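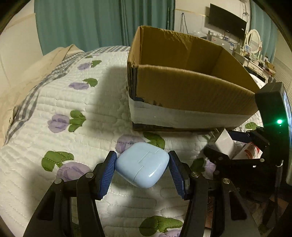
9 min read

Writing Down What You Own Before Somebody Else Owns It

By Wanpen Nuchit

When our garage was broken into one September, the deputy who came out was patient, polite and equipped with a form. The form wanted make, model, serial number, color, identifying marks and value. I had "a drill." Pressed for more, I offered that it was a good drill.

My husband did better. He knew the drill was green. We have since found the receipt and it was blue.

The total came to over $2,000 once we had stood in the garage long enough to notice the holes on the pegboard, and we got back a single item, a leaf blower, and only because his brother had once burned his initials into the handle as a joke. Everything below is what I do now. It takes one rainy afternoon and a certain willingness to lie on the floor behind the television.

Start with the number, if there is one

A serial number is what gets typed in when police check a pawned or recovered item against a stolen property report. A lovely photograph of your bicycle leaning on a fence is nice to have. The number stamped under the crank is better.

Where I found mine, after some crawling:

Bicycles: usually underneath, where the pedals go through the frame. Turn the bike over. Wipe off the grease with a rag you didn't like anyway.

Power tools: on the label with the voltage. Batteries and chargers may have their own, so look at those separately.

TVs: the back, low down, on the side nearest the wall. Also try the settings menu under About or Support, which lets you stay in your chair.

Laptops: the bottom, in gray print on slightly different gray. Take a phone picture and zoom in.

Phones: in settings. Write down the IMEI too, the long one. Do it while you still have the phone, a point that seemed obvious to me only later.

Earbuds: check the case, inside the lid or underneath, and the settings on the phone they're paired with. Some makers print one number on the case and others on the buds. Copy the lot.

Sewing machines, mixers, air fryers: underside. Empty the mixer first.

Lawn mowers: there is one number for the engine and another for the mower, and they'll be on opposite sides of a machine you have to tip. Disconnect the spark plug before you go poking around, or pull the battery if it's electric. Check the manual for which way to tip a gas one. I didn't, and our driveway has a map of Portugal on it.

Copy the numbers by hand and photograph them as well. My eights look like threes, and a photo settles the argument.

If there isn't a number, make one

Hand tools, ladders, coolers, garden furniture and most of what lives in a shed come with no number at all. An engraving pen costs less than a pizza and sounds like the dentist. Practice on an old wrench until your letters stop wandering.

What to engrave is a matter on which people have feelings. Don't use your Social Security number, whatever your father did in the seventies. Ask your local police or sheriff's office what they prefer; plenty of them like a driver's license number with the state abbreviation in front. Ours in Cloltbridge told me exactly that in a two-minute call to the non-emergency line, and I'd put off making it for a year.

Mark each thing twice, once where it shows and once where it doesn't. The mark that shows may send a thief on to somebody else's wrench. The hidden one is for when he owns a belt sander, which for all I know used to be yours.

For wood, a cheap woodburning tool. For plastic, the same engraving pen on its lowest setting and a light hand. For fabric and camping gear, laundry marker on the seam allowance. Leave antiques, guitars and anything with a collector's value alone and take close photos of the scratches and chips it already has. A dent is an identifying mark, and you got it for free.

Don't engrave jewelry yourself. Please. Photograph it on a plain dish towel with a ruler beside it, front and back, and photograph any hallmark. Watches have numbers on the case back.

Keeping the list

I tried an app first. It was called Ekudis and it wanted to know about my goals. I now use a spreadsheet with six columns: what it is, maker, model, number, what I paid, when I bought it. There's a seventh column headed Notes, where my husband has entered "hers" beside the exercise bike.

The first pass ran to 252 lines. You don't need that many. I got carried away in the kitchen and listed a garlic press. Stop at things you'd be sorry to replace, plus things that are easy to carry and easy to sell, and let the garlic press take its chances.

Keep the list somewhere that isn't the house. A laptop inventory stored only on the laptop has an obvious weakness. Email it to yourself, put it in whatever online storage you already use, or print it and give it to a relative who files things. A copy in the fire safe is fine as a second copy. Ours is a small gray Yeoman that came with my mother-in-law, and it weighs so little that I've bolted it to the closet floor to stop it from being line one.

Update it when you buy something big. I do mine when I'm registering the warranty, while the box is still in the hallway and I'm already annoyed.

Receipts

Thermal paper fades. I opened my envelope of receipts after the break-in and found a nice collection of blank slips. Photograph them the day you get them. For older stuff, search your email for "order" and the store name, or look up past orders in your account with the shop. Card statements will do in a pinch, though a line reading HARDWARE 1 tells an adjuster very little.

Manuals are worth keeping for the model number on the front, if you've never been tempted to read the rest.

The box problem

A new television comes in a box the size of a door with a picture of the television on it. Leaving that at the curb overnight is a kind of advertising. Cut boxes down, turn them printed side in, and tie them, or put them out the morning of pickup. I use a bread knife, which my sister finds upsetting. A proper box cutter with a retracting blade is safer, and you should cut away from the hand you'd like to keep.

Peel the shipping label off while you're at it. A hair dryer loosens the glue.

The garage door remote

Ours lived clipped to the visor of a car that lived in the driveway, unlocked. I mention it without comment. The remote now comes inside in my bag, along with the registration, which has our address on it and used to sit right under the remote. If your state requires the registration to stay in the car, keep it out of sight and lock the doors. A keypad by the garage door is cheap, but wipe the keys now and then. Four shiny numbers out of ten is a generous hint.

Lock the door between the garage and the house too. I had thought of it as an indoor door, which was a matter of opinion.

Screws

If you do one thing with a drill (assuming you still have one), look at the strike plate on your front door. That's the metal plate the bolt goes into. Take out a screw. If it's the length of your fingernail, it's holding onto the trim and little else. Swap it for three-inch screws that reach the stud behind. Drill a pilot hole first so you don't split the jamb, angle it back slightly toward the framing, and don't overtighten or the plate will pull out of line and the bolt won't catch. Do the top hinge while the drill is out, one screw at a time so the door stays up.

On sliding doors, a cut-down broom handle in the track is still hard to beat. Measure twice. Mine was half an inch long, then half an inch short, and the second broom was fine.

If it has already happened

Don't go in if the door is open and you didn't open it. Go to a neighbor's or sit in the car down the street and call 911 from there. If you're sure they're gone and it's only the shed, the non-emergency number is the right one.

Leave things where they are until someone has been. This was hard for me. I had the broom in my hand.

Take your own photos, from the doorway if you can. Then ask for the report number and write it on something you won't throw away. The insurance company will ask for it before they ask how you are. You can add items later; call and quote the number. We added a socket set, a tent and, once the weather turned, the good snow shovel. Keep the additions accurate and don't round up. A false report is a crime of its own, and it would be a dull way to end up in the paper.

Check online listings for your own things if you like, and pass anything you find along to whoever has your case. Send a screenshot and the link, with your serial number. Don't arrange to meet the seller. A man on Vorkircombe Road went to buy back his own pressure washer and came home having paid for it.

Last thing, the claim. Look up your deductible before you spend an evening on the phone. Our payment came to $1,668 after it, and the woman handling it asked whether I could describe the drill. I sent her the receipt. It was blue.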